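April 27, 2019

Dye bench, indigo vat, continued from the December pages

Vat 2 was sluggish again this morning. Surface bronze and patchy, hardly any flower, liquor more green than yellow when I pulled a spoonful up against the light. pH strip read between 9 and 10, low for this recipe. Added lime in two small doses, stirred from the bottom without splashing, lid back on. Left it an hour and went on with the scouring.

Scouring: the new cotton from Drundine is greasier than the last bolt. First bath came out the color of weak tea, second still tinted. I gave it a third with half the soda ash and rinsed until the water ran clear. Whoever uses that bolt next, plan on three baths. The Calulero linen needed only one.

Weights, dry, after scouring and overnight on the rack:
Drundine cotton, full piece, 1673 g
Calulero linen, test strips together, 88 g

I'd like those numbers checked by someone else. The scale drifted last month and I only zeroed it once.
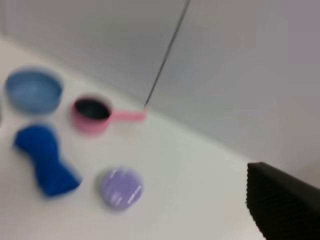 Back to the vat. After the lime it looked better, yellow-green under the skin and a proper coppery film on top. Temperature 88 F, a little under where I want it. The heater belt cycles off too early and we keep meaning to replace the thermostat. Wrapped the barrel in the old quilt for now.

First strip of linen: one dip, two minutes, aired fully before rinsing. Pale and even. Second strip had three dips with full airing between. Good middle blue, slight streak on the fold line. Third strip had six dips and is close to what Marion Crichton asked for, maybe a touch red. She wants the deep shade on the cotton, so I expect to need more dips than that, going by how the last cotton took it.

Streaks again on any strip I clipped with the metal clips. The ones hung on thread came out clean. I'm switching to thread for the big piece, slow as it is to tie.

Rubbed the six-dip strip with a damp white rag. Some blue came off, more than I'd accept. Possible causes: dips too long, not enough rinsing between, or the vat was still out of balance when I started. I'll repeat with shorter dips before blaming the Cosilov pigment. That said, this is a new jar and we have no notes on it. If anybody has used Cosilov before, write down what you did on the facing page, including how you made the stock paste.

Stock paste today: 14 g pigment, warm water, marbles, shaken in a jar until there was no grit between the fingers. It took longer than usual to wet out.

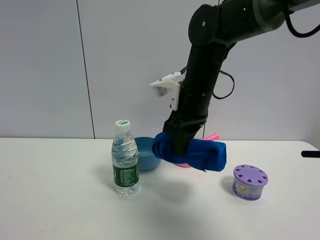
Vinegar rinse on half of each strip, plain water on the other half. The vinegar side feels softer and looks a shade cleaner once dry. No difference in rubbing that I could find. I'll keep doing it for the hand of the cloth.

Lightfast test set up in the south window: one piece of each strip, half covered with card, labels in pencil on the back. Please don't move these. The last set got shifted to wipe the sill and we lost the whole run.

Supplies: lime is down to the last bag. Fructose fine. Out of pH strips after this pack. Lozano quoted us for strips and lime together, delivery extra, and I said I'd confirm once the heater question is settled so it all goes on one order.

To do
Feed vat 2 in the evening, fructose only, then leave it shut overnight
Check pH before the first dip, not after
Reweigh the cotton
Ask Marion whether a reddish cast matters to her or if she only cares about depth
Cut six more linen strips, same width as these
Thread, the heavy kind

Evening check: vat fed, skin reforming within ten minutes of stirring, smell normal. Temperature up 2 degrees with the quilt on. Lid taped.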